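Forums > Home and Storage > Sorting and Clearing Out

New posts | Unanswered | Rules | Search | Log in

Fruit boxes for sorting small stuff, yes or no?

14 replies, 3 shares

plimeo_pat
I'm clearing out the drawer under the TV and a shelf in the hall, and it's all small things. Chargers, bits of plastic that belong to something, little cartons that things came in, packets. I bought a set of Sostell drawer trays for it and they were a waste. The sections are too narrow for a plug.

So now I'm using cardboard boxes from the fruit store. They're free and they're sturdy. Does anyone use these long term or do they get gross?

dunmore41
I used one for about 7 months in a closet. It was fine. Wipe it first and leave it open for a day so the fruit smell goes. If it had anything soft in it, like peaches, I'd skip it.

gravelroad
No to fruit boxes. Cardboard that has held food brings bugs. We had roaches in the old apartment and the exterminator told us to get rid of every box in the place. Buy a plastic bin.

plimeo_pat
I get that, but mine was for packaged fruit and it has no stains. I checked the corners and the bottom.

I did one round on the kids' play mat this afternoon, because it wipes clean and I can see small parts on it. The pink box is for what I'm keeping. So far it's got a little white carton and a white packet in it. The charger and the plastic pieces are still next to it until I find out what they go to.
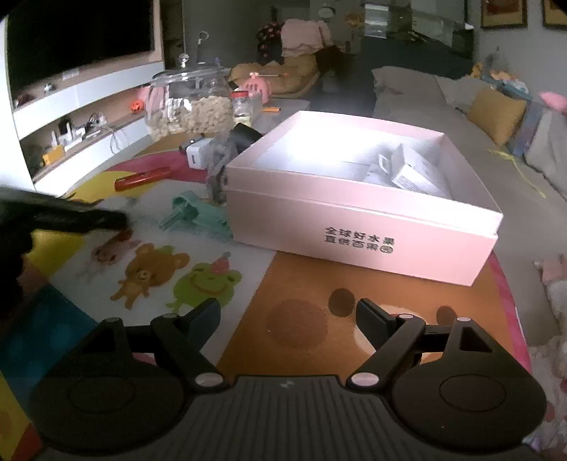 dunmore41 thinks everything should go in the box first and get sorted out of the box afterward. If you leave the undecided things out on the table they get knocked off, or the kids walk off with them.

plimeo_pat
Tried that last year. It all went in and stayed in. I had a box of undecided things on the shelf until February.

tallbirch
The way I do it is three spots. Keep, trash, don't know. The don't know pile gets a time limit. I set a timer for 30 minutes, and when it goes off whatever I can't name goes in the trash. Wrappers go in the trash before I even start the timer.

gravelroad
I wouldn't throw out a charger on a timer. Those cost money and some of them only fit one thing.

tallbirch
I said whatever I can't name. I can name a charger. Plug it in and see what it fits. If it doesn't fit anything you own, take it to the electronics drop-off. Ours is at the Lewis transfer station and it doesn't cost anything.

kettle_n_toast
Agree with gravelroad on bins but not on the reason. We've never had bugs from a box. My problem is that cardboard goes soft if you keep it near an outside wall. I had one by the back door and the bottom gave out when I picked it up. Screws everywhere.

If you want cheap, the Grelora shoebox size with the clip lid is OK. The clips do break after a while. You can see through the sides, so you don't need a label.

dunmore41
You still need a label. Everything looks the same through a cloudy plastic side.

kettle_n_toast
Mine aren't cloudy.

marisol_60
Question for the original poster, are you keeping the small cartons? I used to save every one in case I had to return something. Now I cut off the part with the model number, put it in an envelope, and recycle the rest. It freed up most of a shelf.

plimeo_pat
Probably not the cartons, no. I want to check the small print on this one first and then decide.

For the colored plastic pieces I'm going to ask the kids. If they don't claim them by the weekend they're gone.

gravelroad
They'll claim them. Mine claimed a bottle cap.

plimeo_pat
Ha. OK, so the plan is to finish sorting with the fruit box, then move the keepers to a bin with a lid and put the box out with the recycling. Does anybody know if the Grelora ones stack with the lids on?

kettle_n_toast
They stack three high. I wouldn't go to four.

Page 1 of 1 | Reply | Watch thread | Back to Sorting and Clearing Out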